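Budgeting for a second arm
March 9, 2021
4 min read

I spent most of last week on the equipment request for next year, and I want to write down how I got to the numbers while I still remember. We run one arm on one table, doing clothes: picking up, hanging, folding. The plan is to add a second station in April. The request went in at two pages, which Miklós Hegyi says is one page too many.

The arm itself was the easy part. We already own one, we know what it does to our power strips, and buying the same model means the spare parts fit both. Jestik quoted us the arm, the controller and the mount as a single line. Wollmont was cheaper on the arm but wanted the mount ordered separately, with a longer wait. I went with Jestik.

What I got wrong last time was everything that costs under 300 dollars. Last year I had one line called "miscellaneous" and it was gone in five weeks. This year every small item has its own line, even the cable ties.

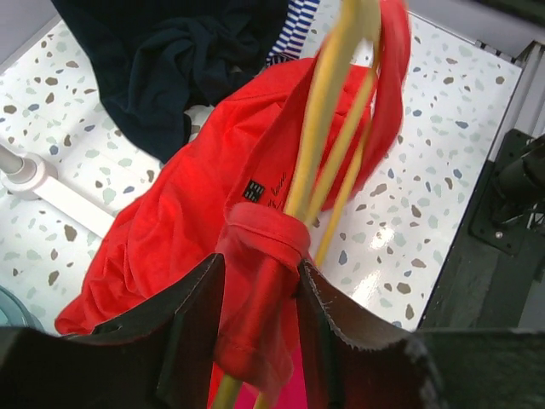
Fingertips are the first of those lines. I had them down as a one-time purchase last year, and they are a consumable. Cloth has to be pinched hard enough that it doesn't slide, and a finger that has done a lot of that should be budgeted like a printer cartridge. The left one already has a lighter, worn line along its slanted upper edge. A pair from Ostermann is 184 dollars, and I put in for 5 pairs across both stations. Jui-lin Tseng thinks we could print our own, and we may try, but I don't want the schedule to depend on it.

The second line is wrist cameras. The Skuver unit is 259 dollars and I asked for 2, one to mount and one for the drawer. A camera that close to the fingers gets bumped. When ours came loose in the fall we lost more in idle days than a spare would have cost.

Then there are the clothes and hangers. They look like nothing on a budget sheet – somebody in purchasing once asked me if I was expensing my wardrobe – but we need a range of fabrics, and we need to replace them as they stretch out. I put in a flat amount per quarter. Secondhand is fine. Hangers should all be the same kind to start with, then mixed later.

I left out a new table. The one we have is glossy and throws glare back at the camera, and a matte top would be easier to work with. But people's own tables are shiny too, so I would rather spend the money on a dimmable lamp.

Still open: whether the service contract covers both arms or gets billed per arm. I have an email in to Jestik and will update this when they answer.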